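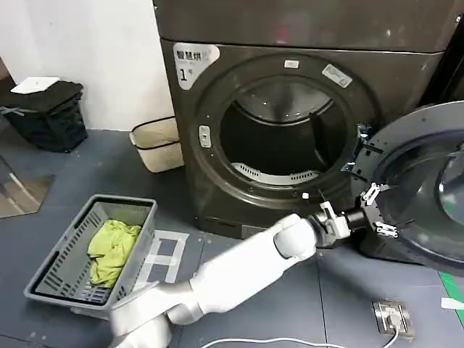 How do I get the local paper to fix a mistake about my kid's team?

Posted by Inna Hutsuliak
September 21, 2023

The Kanside weekly ran a story on the middle school basketball fundraiser. I was thrilled for as long as it took me to read it. My daughter, who is eight, is named in the photo caption as the head coach. The head coach is named as a sixth grader. The story says the evening raised $200 when it raised $600, and it says the money is for new uniforms. It's for replacing the hoop at the far end, which has been leaning toward the parking lot for as long as anyone can remember.

I called the number on page 2 and got a recording telling me about delivery problems. I left a message anyway. I also wrote a comment under the online version, and the only reply so far is from a man who wants to talk about the bypass.

My daughter is enjoying her promotion and has started calling for laps in the kitchen. I'd let the caption go, but parents are now asking where the other $400 went, and the person who handled the cash box is me.

Is there a proper way to ask for a correction? Does it have to come from the school? And can I ask them to fix the website and the print edition both, or do I have to pick?

Zlata Polishchuk

I wrote for a small weekly for years, so I've been on the wrong end of plenty of these emails. The ones that got fixed fast were short.

Write to the editor by email. The reporter may be a freelancer who covered your fundraiser between a zoning hearing and a lost goat, and can't change anything once it's filed. The editor's address is usually in the tiny type near the letters page, where they print who owns the thing. If it's only a general newsroom address, use that and put "Correction request" in the subject line along with the headline of the story.

Then give them the sentence as printed, and under it the sentence as it should read. Do that for each error. Leave out how you feel about it. I know you feel things about it. We used to read the feelings out loud to each other.

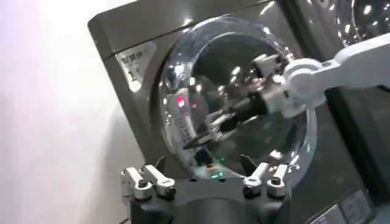

For the money, attach something. A deposit slip is good, or a note from the school office with the total. A paper will fix a name on your word, but a dollar amount makes an editor nervous, and they'll want to see where the new number came from before they swap it in for the old one.

You don't need the school to send it. Anyone who spots an error can report it. It does help to copy the principal, partly as a courtesy and partly so there's a record that you were the one trying to get the larger number printed, which people pocketing cash rarely do.

Ask for both editions. The website can be changed the same day, and a decent paper will put a line at the bottom saying what was changed. Print has to wait for the next issue, and the correction will be small, below something about recycling. Take a picture of it and send it to the parents yourselves. They won't find it otherwise.

One more thing. If you don't want your daughter's full name sitting online, this is the time to say so. They aren't obliged to take it out, but most small papers will cut a child down to a first name if a parent asks nicely.

Illia Hnatiuk

Papers are finished, just put it on the team page. They once printed my brother's bowling score as his age and he never got an apology. He was 600, apparently. Good night for him though.

Danylo Vasylenko

Zlata has it right, mostly. I'd add a few things from the coaching side, having been misquoted after nearly every game I've lost and never after one I won. 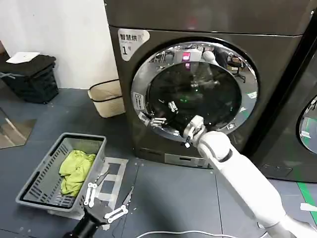

Send the parents the correct total now, before the paper gets to it. A short message with the deposit slip will end most of the muttering. Don't argue with anyone in the comments, and that goes double for the bypass man. He's been under every story since spring and he gets stronger when fed.

Next time, hand the reporter a sheet at the door with the names spelled out, who does what, and what the money is for. If the total isn't counted yet, write that down too, and promise to email it. My guess is your $200 was somebody's answer halfway through the evening, and it went into the notebook and stayed there.

If a couple of issues go by with no reply, go to the office in person. Ours is upstairs from a shoe repair place and they're perfectly pleasant once you're standing in front of them. Bring the clipping.

As for the laps, ask her if she's free for my Saturday group. They don't listen to me.

Inna Hutsuliak

Thank you, Zlata and Danylo. Email sent, slip attached, principal copied. The editor wrote back before lunch and the website now has the right total and the right coach. They've spelled his name wrong, so I'm writing again this evening.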